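Skallosa: bench chores, wrist camera set
README, maintained by Hằng Ung

Skallosa is a small set of recordings made to check one claim: that an arm you can buy today will take over the dull jobs on a bench.

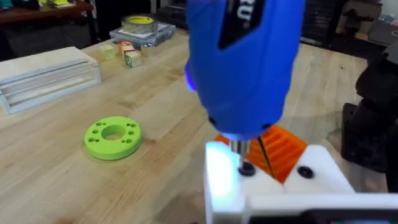 We don't think the claim holds yet. Driving screws is the job every vendor likes to show, and it's the one we'd trust least without seeing the failures next to the successes. So the failures are in here, unedited.

What's included

1000 episodes across 20 tasks. Most are shop-floor jobs: driving screws, seating parts, sorting small pieces into bins. Three are household chores (folding a dish towel, loading a rack, wiping a counter). The household ones went badly enough that Ineke Boersma wanted them dropped. They stayed.

Labels

Each episode has a result field: done, partial, failed, or helped. "Helped" means a person touched anything after the start signal, even to nudge a part 2 mm. Please don't fold "helped" into "done" when you report a score. The Clolska baseline did that in its first write-up and the number looked wonderful.

A screw counts as done only if it was checked by hand afterward. The camera view alone can't tell you whether it's tight.

Known problems

Lighting changes between morning and evening sessions. Clutter on the bench was not controlled. Timestamps for the October batch drift and we haven't fixed them.

What it won't tell you

Whether any of this pays. A person with a driver was faster on every task we timed, and didn't need a fixture printed first.

Corrections go to Hằng. She reads the tracker on Thursday.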